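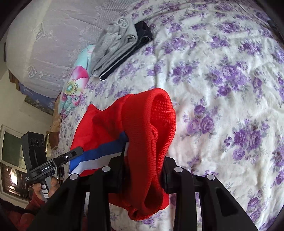 We rent out four rooms on the upper floor of the house in Brerkum, and between seasons each one gets emptied, aired and put back together. The bedding comes off, the closets are cleared, and anything we store up here gets sorted on the beds before it goes into boxes. The lilac room is always first. It takes its name from the bedspread with the purple roses and lilac leaves, which came with the house and has outlasted two mattresses. Clothes get sorted on top of it, with the grays and blacks folded together and the red knit kept apart, as the red runs in the wash. This page goes through the rooms and the main things in them, with a few lines each. Click any heading to open the larger view.

THE LILAC ROOM

Bedspread
White with a purple print. Machine washed cold, dried on the line behind the house, never ironed. It creases as soon as anyone sits on it and we have stopped minding.

Flowered pillowcase
Pink flowers on pale mint green. It doesn't match the spread. The set it came from had two, and the other one went for dust cloths years ago.

White lace
Openwork pattern with small stars and snowflakes in it. Soaked overnight in the bathtub with plain soap, rinsed twice and hung back up damp so the folds drop out by themselves.

Wooden shelf
Brown, small, screwed into the wall. Holds one paperback and a glass of water. Please don't lean on it.

Knitwear
Red rib knit, washed by hand. Knits are folded and stored flat in this house. We used to hang them and they all grew long shoulders.

THE CORNER ROOM

Twin beds
Bought from the Ardeleanu guesthouse when it closed. The frames are beech and heavy. One slat was replaced in December with a piece of pine, second from the foot on the left bed.

Wool blankets
Four of them, two gray and two brown, from the old mill shop in Prollton. Aired for a full afternoon and brushed. They have been darned in several places with whatever yarn was in the basket.

Wardrobe
The door sticks in wet weather. Lift it slightly by the handle and it opens. Inside are 33 wooden hangers, which is too many for a room with two beds, but they fit nowhere else.

Rug
Rag rug, blue and cream. Beaten outside over the rail. The fringe on one end is gone.

THE BACK ROOM

Daybed
Pulls out to a double. The mattress is in two halves, with a thick cotton pad over the join. Guests who sleep on the left side tell us it is the better half.

Curtains
Plain brown linen, lined. Shortened last spring when we moved the radiator. The cut pieces became two cushion covers, now on the daybed.

Chest of drawers
Top drawer for guests, lower three for our spare sheets. Each stack is marked with a strip of tape: single, double, cot.

THE SMALL ROOM

Cot
Folds flat against the wall. Available on request when you book.

Sewing table
Stays in the room all year. The machine goes into the hall closet before guests arrive, and the table serves as a desk.

Quilt
Pieced from shirts, backed with flannel. Washed once a year at most. The binding was redone by hand in navy thread after the original wore through at the corners.

Window seat
New foam this season, old cover. The zipper is on the underside.

STORAGE

Boxes are the large lidded kind from Brastine, stacked no more than three high in the attic. Each has a card on the short side listing what is inside. Knits get cedar blocks, linens get nothing. Clothes that nobody has worn for two years go to the sale in Prollton, where last year's table brought in 400, enough for the foam and the new cotton pad.

Rooms open again once the floors have been oiled. Bathroom and stair pages are still to be added.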